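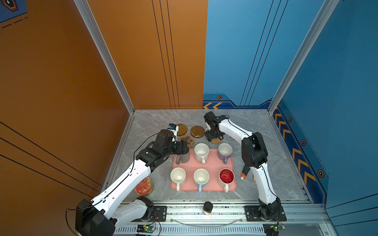
December 21, 2018

To: Yvette Li, Danko Fund
From: Marcela Halás, Skondby Evening Wardrobe

**Progress report, September to December**

Dear Yvette,

I send you the second report on the evening wear loan programme. I follow the order of headings which you gave me in the first meeting, but I put the money near the end, as the figures are easier to read when the rest is known.

## What was lent

In this period we lent 86 pieces to actors, musicians and short film makers who had an invitation to a premiere or an awards night and no suitable clothes for it. I count a suit as one piece, also when the trousers and the jacket left the store on different days. Shoes are not in the count.

The most wanted pieces were the midnight blue dinner jackets. We own too few of them in the middle sizes, and in the weeks before the Provholm film evenings all of them were out. Two guests had to accept black. One of them, a sound editor, told Norbert later that she was happy with it, and the photographs in the local paper show her very well: black velvet collar, white shirt with no tie, flat shoes. The other guest did not answer our form.

The long dresses were borrowed less than I expected. Vendula thinks that the problem is length. Most of them were given to us by one theatre and were made for tall singers, so almost every dress needs its hem taken up and then let down again. The green silk one has now had this done so often that the line of the old stitching can be seen. I have asked Prorach if they can cover it with a narrow ribbon. Until I have an answer the dress stays in the store.

## Fittings

Norbert Říha does the fittings for jackets and trousers, and Vendula Slanina does the dresses. We have moved from two fitting afternoons a week to four. This was not in the plan, but the guests mostly receive their invitations late and they come when they can.

We made a small change to the first visit. Before, we asked the guest what he or she would like to wear. Many did not know what to say, and some of them chose the first thing on the rail only to be polite. Now Norbert asks what they wore last time when they felt well dressed. It can be a wedding, or a school concert. From this answer he brings out pieces one after the other, and the guest has them on before the talk about colour starts. The visit takes longer. However, we have fewer exchanges in the last days before an event, and those exchanges were the most tiring part of the work.

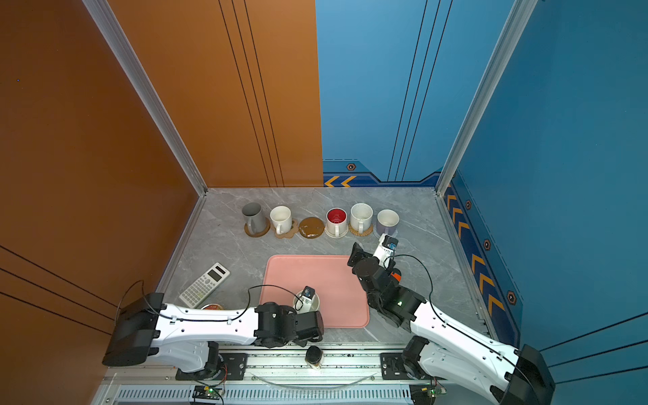

*Two robot arms at a marble-patterned tabletop, between orange and blue panels.*

## Cleaning and repair

The contract with Prorach works well for wool and not so well for beading. Two beaded bodices came back with loose threads on the left side seam. They repaired them without a charge and the quality of the repair is good, but one was not ready for the night for which it was reserved, and the singer wore a plain navy column dress of ours. Alasdair MacRitchie, who wrote the festival column that week, called her one of the best dressed guests of the evening. I enclose the cutting with the paper copy of this report.

Make-up on collars is a constant matter. We now give each guest a cotton scarf to put over the face when the dress goes on. Most of them bring the scarf back.

Buttons: we have a proper box for them at last, sorted by jacket. I mention it as you asked about it in September.

## The colour guide

The short colour guide was promised for this period, and the text is finished. It is meant for guests who will stand in front of photographers for the first time and have no stylist. It explains how dark blue looks beside black in flash light, and why a cream shirt can look like a white shirt which was not washed. The longest discussion in our group was over the page on strong colours. Vendula wanted to forbid them, and Norbert wanted a whole chapter. We agreed on one rule: one strong colour for each person, with quiet things beside it. 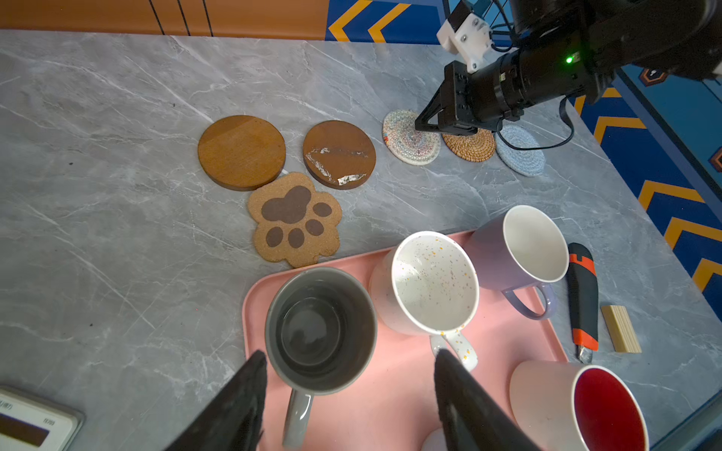 The guide still needs examples for the page on pairs of colours, and this is what keeps it from the printer. Burgundy with grey is simple, and so is bottle green with black. The hard one is orange with blue. As wall colours they hold each other up very well, and orange chevrons on a blue panel can be read at once from the other end of a room, but a guest in an orange jacket and blue trousers will be remembered for the trousers. Our advice will be to keep the blue large and dark and to let the orange be a pocket square or the lining. A calm grey between the two, like the marble pattern of that countertop, also helps, and for a suit this can mean a grey waistcoat. Vendula will sew a sample of each pair so that guests can hold it near the face.

## Money

The purchase line is spent, except for the part reserved for shoes. Alterations cost more than planned, for the reason of the hems which I described. Cleaning cost less, but please do not treat this as a saving: the invoice for the last two weeks of December has not yet arrived.

I would like your permission to move the rest of the travel line to alterations. We did not travel, as the Provholm organisers sent their guests to us.

## Next period

We would like to buy ten dinner jackets in middle sizes, midnight blue if possible. Norbert has found a hire shop which is closing and which would sell them as one lot. He has seen the jackets and says that the lapels are a little wide for today's taste, but the cloth is good and a lapel can be made narrower. The owner wants an answer before the end of January.

We also need a second long mirror. The present one is placed so that the guest sees the ironing board behind the shoulder.

The store is closed over the holidays. I read my mail, but please telephone if the matter of the jackets is decided, and I will call the owner on the same day.

With kind regards,
Marcela Halás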